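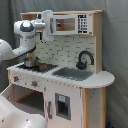
Unit 4: Pretend Play in the Preschool Room

Instructor: Siu-ming Ko
Handout for Jan 29, 2020
Reading: course packet, chapter on play and language

1. What we mean by pretend play

Pretend play is play in which a child treats one thing as if it were another, or acts as if they were someone else. A block becomes a phone. A child becomes a bus driver. In the packet it is also called dramatic play, make-believe and symbolic play. The authors do not always use these terms the same way, so check the definition at the start of each reading. In this course we use "pretend play" for the general case and "sociodramatic play" when two or more children share the same story.

Last week we looked at building and sorting. Those kinds of play overlap with this one. A child who stacks blocks for the sake of stacking is building. Once she says the stack is a store, she is doing both.

2. Rough order of development

Most children start with pretend acts aimed at themselves, such as drinking from an empty cup. The first of these are often seen by 18 months. Next come acts aimed at a doll or another person. After that the child links acts together: stir, pour, serve, eat.

Object substitution follows a similar path. Younger children do best with toys that look like the real thing. Older children can use a plain object, and later on no object at all. Ages vary a good deal between children, and the order matters more for your observation notes than the exact age.

Planned roles come late. You will hear four-year-olds say "You be the baby and I'm the mom" and then spend longer arguing over the roles than playing them. Count that talk as part of the play when you write it up.

3. The home corner

The home corner, or housekeeping area, is the oldest part of most preschool rooms. The basic piece is a play kitchen. White panels with light wood trim are one style; painted metal and solid color plastic are others. A toy microwave gives children one more familiar thing to act out, along with a stove or sink.

Points to check when setting up:

Height. The work surface should be near the child's waist. A unit bought for three-year-olds will be low for kindergarten.

Backs and sides. A unit pushed against a wall serves two or three children. One that stands out in the room can be used from both sides if the back is finished.

Upper shelves. Keep light items on them. Anchor any tall unit to the wall or to a heavy base.

Number of props. A shelf with a few clear items gets used. A full bin gets dumped. Start small and swap items every two weeks.

Props from home. Ask families for empty food boxes, clean pans and cloths from their own kitchens. Children talk more about things they know.

4. Theme boxes

A theme box holds the props for one setting. Common ones are the doctor's office, shoe store, post office and bakery. The box goes out after the class has had some experience with the subject, such as a walk, a visitor or a book.

Case A: Plodell Children's Center. The teachers put out a restaurant box with menus, order pads and aprons. In the first 15 minutes nobody took an order. The children put on the aprons and cooked. The lead teacher then sat down as a customer and asked what kind of soup they had. Three children took up the server role that morning and kept it going the next day without her.

Case B: Stinon Street Preschool. The same box was used, but the teacher assigned the roles and told the children what to say. Play stopped when she left the area. We will compare her transcript with the one from Plodell in section.

5. The adult's part

The packet describes four positions an adult can take:

Onlooker: watches nearby, comments now and then.
Stage manager: helps with props and space, stays out of the story.
Co-player: takes a small role and follows the children's lead.
Play leader: takes a role and adds a problem or a new turn to the story.

None of these is right for every group. A co-player who asks too many quiz questions ("What color is your plate?") pulls children out of the story. A question asked in role ("Is my dinner ready?") usually does not.

6. Language

Listen for two kinds of talk. Talk inside the story is spoken in role. Talk about the story sets it up or fixes it: "Pretend it's night now." The second kind uses longer sentences and words like "because" and "then." Mark each utterance I (inside) or A (about) in your transcript. If you can't tell, mark it U and move on.

7. Observation assignment

Observe one pretend play area for 38 minutes in a single visit. Sites this term are Plodell, Stinon Street and the Abubakar Family School. Sign in at the front office and wear your student badge.

Turn in:
A sketch of the area with furniture labeled
Running notes with times in the left margin
One coded transcript, at least two pages
A comment of 200 words on the adult's position

Use first initials only for children. No photos of children at any site. Papers go in the box outside Grerker Hall, Room 15, before section meets.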